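Student project report, 24/03/2019
Rawan Rizk and Eustaquio Rosales

# Repainting Older Rental Units: What Wears First

## Background

Our project looked at how interior paint holds up in rental housing built before the current standards. We chose the Fothergill building because the owner let us see the maintenance records, and because most of its units were last painted in the same August. That gave us walls of the same age with different tenants and different uses.

The building has 31 units. We were given access to 12 of them. The records list 3,514 work orders, and we read all of those that mentioned walls, paint, moisture or cleaning.

## Method

We visited each unit once. In every room we looked at the walls under the ceiling light and again with a torch held close to the surface, which makes scuffs and patches easier to see. Each wall got a score for marks, colour change and peeling. Rawan scored first and Eustaquio scored second without seeing the first sheet. Where the two scores were far apart we went back and agreed on one.

We also asked tenants how they cleaned their walls. Most used a damp cloth and dish soap. A few used a cream cleaner, and those walls had shiny spots at hand height.

Kitchens and work areas were scored separately from living rooms. Walls behind a counter or bench get more contact than any other surface in the unit, and the marks tend to run sideways at the height where things are stored or pushed back.
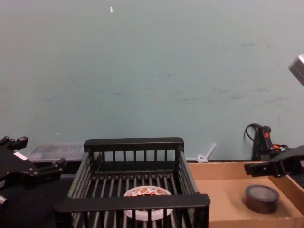 ## Results

Living rooms and bedrooms scored well. Nearly all the damage there was behind chairs and around light switches. Hallways were worse, mainly at the corners.

Walls above counters had the poorest scores for marks, but very little peeling. Peeling was mostly a bathroom problem and matched the work orders for broken fans. Colour change was hard to judge, as we had no sample of the original paint. The owner thought the colour was one called Irkis but could not find the tin.

Our scores differed by more than 2 points on only a few walls, all of them in hallways with poor light.

## Limits

We saw fewer than half of the units, and the tenants who let us in may be the ones who look after their walls. We would have liked to compare Fothergill with the Turano building next door, but we did not get permission in time.

## Recommendations

- Use a washable satin finish above counters and in hallways.
- Fix bathroom fans before repainting.
- Keep a labelled tin of each colour on site.
- Give tenants a short note on cleaning, with a warning about cream cleaners.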